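**Stream drops out of sync after the second guest joins**

**mixdesk_t** wrote:
We run a Tuesday sports talk show, host plus two remote guests. Audio is fine with one guest. When the second connects, the host feed drifts behind by about 100 ms and stays there. Encoder is Plinunetti, default profile. Buffer is set to 50 ms on all inputs. 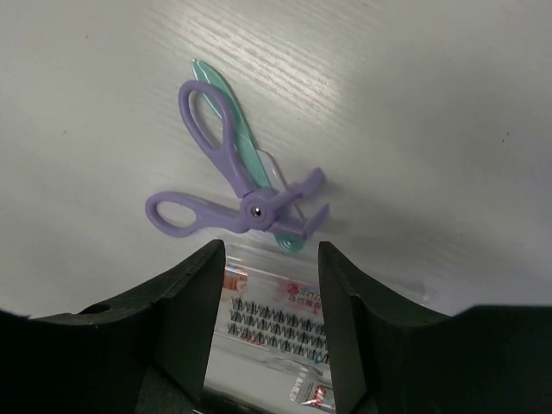

*Trurton Community Radio – Remote Production Team*

**lowgain** replied:
Check the sample rate on the second guest's return. If it comes in at 44.1 and the desk is at 48, the encoder resamples and adds delay to the whole bus. Set both ends to 48 before the call.

**espiritu_fm** replied:
Disagree. Resampling doesn't add that much. We had the same symptom at Espiritu and it was the buffer. Plinunetti stacks the input buffers when they share a bus, so 2 guests at 50 gives you 100. Put each guest on a separate bus.

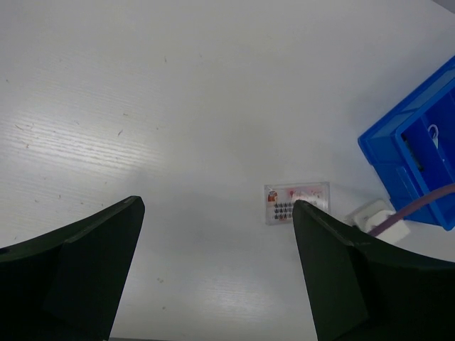
*Tabletop with clear case, remote production desk thread*

**lowgain** replied:
It stacks them only in linked mode. Linked mode is off in the default profile.

**mixdesk_t** replied:
Linked mode was on. Somebody saved over the default in December. Turned it off and the drift is smaller, but I can still hear it on the call-in segment.

**espiritu_fm** replied:
Then it's both problems. Separate buses, then fix the rate.
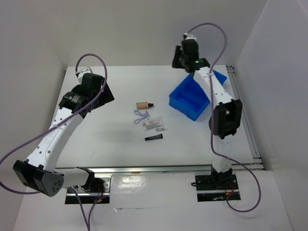

### Settings to post before the next reply

- Desk sample rate
- Guest return sample rate, each guest
- Bus assignment
- Relay in use (Urkbridge or direct)

**mixdesk_t** replied:
48, 48 and 44.1, same bus, Urkbridge. Will split the buses before the next show.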